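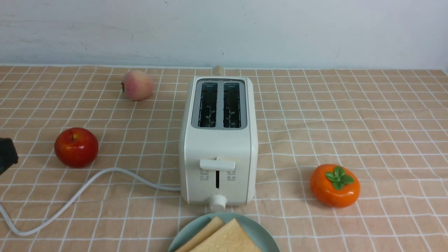

4. Working near powered appliances

4.1 Scope

This section applies to all tabletop tasks in which the Jeltar arm handles objects close to a household appliance that has a power cord. It covers toasters, kettles, blenders and similar items. It replaces the April revision. For tasks with knives or open containers of liquid, see section 6.

4.2 Before the task

1. Check that the appliance is unplugged at the wall. Loading and lever tasks are run unpowered unless the task sheet says otherwise.

2. Look into the bread slots or other openings. Remove crumbs, paper and anything left over from an earlier run.

3. Lay the tablecloth so that it covers the working area. Small folds are acceptable. Smooth out any fold high enough to catch a fingertip.

4. Place the appliance with its controls facing the arm. All of its feet must rest on the table.

5. Lay the cord flat and slack. It may curve across the cloth, but it must not cross itself or pass over a plate.

6. Set out the food items and any other loose objects listed on the task sheet. Round fruit must sit still when you let go of it.

7. Press the stop button once and confirm that the arm does not respond to a motion command. Release the button and clear the fault.

Note: White cords on a light patterned cloth are hard for the wrist camera to pick out. Record the cord color and cloth pattern on the run sheet.

4.3 Gripper check

Inspect both fingers at the start of each session and again after every 15 runs. Look at the tips first, where wear shows earliest.

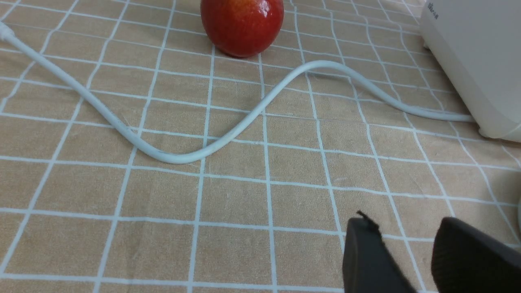 Light scuffing on the face of a finger can be left alone. A flap, tear or frayed edge at the tip should be written down with the run number, and the pad should be replaced before the next session. Do not trim a flap with a blade while the finger is mounted on the arm. Replacement pads come in sets of 2; change both, even if only one is damaged.

CAUTION: A torn pad can snag a cord or a fold of cloth and drag the appliance with it. If this happens, press stop, open the gripper by hand and move the arm clear before you straighten anything.

4.4 Approach and speed

1. Limit the approach speed to 200 mm per second over the table.

2. Raise the arm to clearance height before it crosses the cord. Low sideways moves over a cord are not permitted, even with the fingers open.

3. Keep the fingers out of heating slots. Bread is released above the slot and allowed to drop in.

4. When pushing down a lever, use the force limit given on the task sheet. Do not raise it to free a lever that sticks - stop the run and report the appliance.

Both the Bremholm and Fidthorpe benches use the same speed limit. Clearance height differs and is posted at each bench.

4.5 After the task

Park the arm, then press stop before reaching onto the table. Return the cord to its starting curve and check that the appliance has not shifted. Throw away any food that has been gripped. It is not to be eaten.

Revised June 2021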